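Foro de viajes por carretera › Fronteras y papeles › Cruzar con furgoneta camper: seguro y permiso temporal

ruta_nondell
Publicado el 2020-07-05

Abro hilo porque en el otro se mezclaba todo. Somos 2 adultos y un perro, furgoneta Josano matriculada a nombre de mi cuñado, Keyvan Nouri. Queremos bajar en cuanto se pueda y no me queda claro qué piden en la aduana si el titular no viaja. 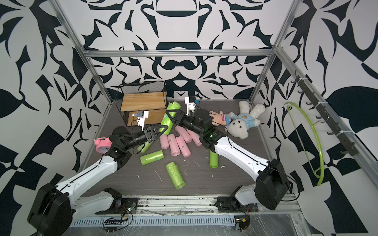
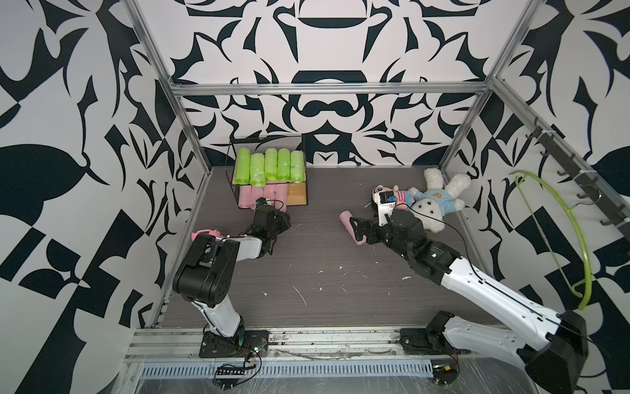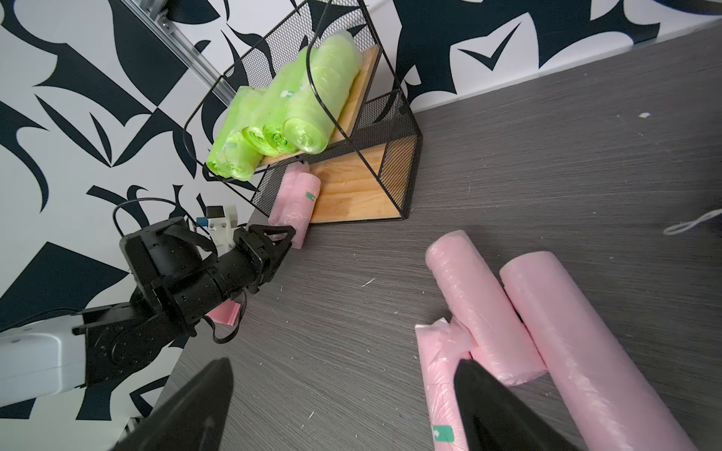

El rack de malla negra, con los rollos verdes en la balda en las dos últimas.

Tiempo de lectura: 2 min

Llevo la documentación original y una copia en color. ¿Hace falta poder notarial o vale una carta firmada?

mochila67
Poder notarial, sin duda. En febrero nos tuvieron toda la mañana en la ventanilla por llevar una carta simple. Al final hubo que volver al pueblo, buscar notario y pasar al día siguiente.

Auður Zoëga
Pues yo pasé con carta simple y copia del documento del titular. Depende del funcionario. Eso sí, me pidieron 100 de depósito y el recibo lo miraron con lupa a la salida.

mochila67
Que a ti te colara no quiere decir que sea lo correcto. Si luego te paran en ruta con un papel que no vale, el problema es tuyo.

Auður Zoëga
No he dicho que sea lo correcto, he dicho lo que me pasó. El poder cuesta dinero y hay quien viaja justo.

safari_no_safavi
Lo del seguro es otro tema. El de Safavi no lo cubre todo, leed la parte de terceros. Nosotros contratamos en la misma frontera, en la caseta de después de la fumigación. Guardad también el papel de la fumigación – lo piden más adelante.

ruta_nondell
Gracias. ¿Y el perro?

safari_no_safavi
Certificado del veterinario reciente y cartilla de vacunas. A nosotros ni lo miraron, pero llevadlo.

mochila67
De Burnstead a la frontera son 722 km. Yo haría noche antes y llegaría temprano. Por la tarde se juntan los camiones y la cola no avanza.

ruta_nondell
Vale, haré el poder esta semana. Keyvan dice que él lo firma cuando sea.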